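Questions and answers about the open day at the Zaltside workshop

Last change to this page: 1 September 2018

Many people write to us with the same questions before they come, so we have collected them in one place. If your question is missing, please write to Delphine Begay at the front desk and she will add it when she has time.

When can I come and how long does it take?

The doors are open from ten in the morning until four in the afternoon. One tour takes 57 minutes, including the short talk at the start. You may stay afterwards in the canteen room, where there is coffee and where you can speak with the staff.

Do I have to register?

Yes, for the tour. For the canteen room and the talk you do not need to register. Each person can book at most 2 places with one form, so a family of four must send the form twice. Sorry for this inconvenience, our booking system is from the year when we moved and we did not yet replace it.

How do I find you?

Take the bus to Flestenby and walk along the canal in the direction of the water tower. The gate number is 1592. Please do not use the entrance of the neighbor company, their guard will only send you back to us. Parking is possible behind the building, but not on the painted yellow area.

What will I see on the tour?

You will see the robot arm work at the holder panel, which we call the Cesenier station. It is the same work that it does on other days, only slower. The arm takes a thin part in its gripper and brings it to a slot on a gray plastic panel. The talk before explains how the path is programmed, and after it you can go to the line on the floor and watch.

Will it be slow and boring for children?

It is slow, I must admit. Children who like to look at exact things enjoy it very much. Children who expect a robot with a face are sometimes disappointed. We do not accept children under eight on the tour itself.

Why do you need a robot to put a strip into a slot? A person can do it faster.

For one strip, a person is faster, this is true. The task interests us for its difficulty: the strip is narrow, the opening is narrow too, and a small error of angle is enough that it catches on the edge.

The gripper has two fingers with rough black pads, and it holds the strip upright from below.
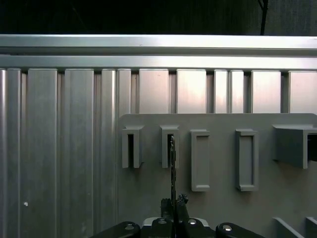

Florin Matei wrote to us after the April visit that he had expected the insertion to be the easy part and the picking up to be hard, and after one hour with us he believed the opposite. He also asked if we could let visitors stand nearer, as from the floor line he could see the arm well but not the slot. We have thought about his wish. The line stays where it is, but we will put a screen next to it, with the view from the small camera at the wrist of the arm.

What are the other holders on the panel for?

They are for parts of other shapes. The panel has slot brackets, and also rectangular frames with a shallow pocket. On the open day we show only the slots. If you want to know more about the frames, please ask Ronaldo Panganiban, who designed the panel and speaks about it gladly and long.

Can I touch the robot or control it?

No. We have a practice table in the canteen room with a hand gripper and some spare parts, and there you can try by yourself to bring a strip into a slot with your arm held straight. It is more difficult than it looks.

What happens when the robot misses?

It stops, goes back a little and tries again. After 2 tries without success it waits for the operator. Please do not be worried if this happens during your tour, and please do not call out to the operator, she has seen it.

May I take pictures?

Yes, without flash. Strong light from the side disturbs the camera. Please ask people before you photograph them.

Is the talk in English?

The morning talk is in English and is given by Divina Bañez. The slides come from our partner Sakalauskas and some of them are not translated, but she explains each one.

Is the building accessible with a wheelchair?

The workshop and the canteen room are on the ground floor. The toilet is on the same floor, at the end of the corridor on the left side. The door there is heavy, so please ring the bell and one of us will open it.

Can my school class come on another day?

Yes, but please write at least three weeks before. Analyn Panganiban makes the plan for groups. Tell her the age of the pupils and if they have already had some programming lessons.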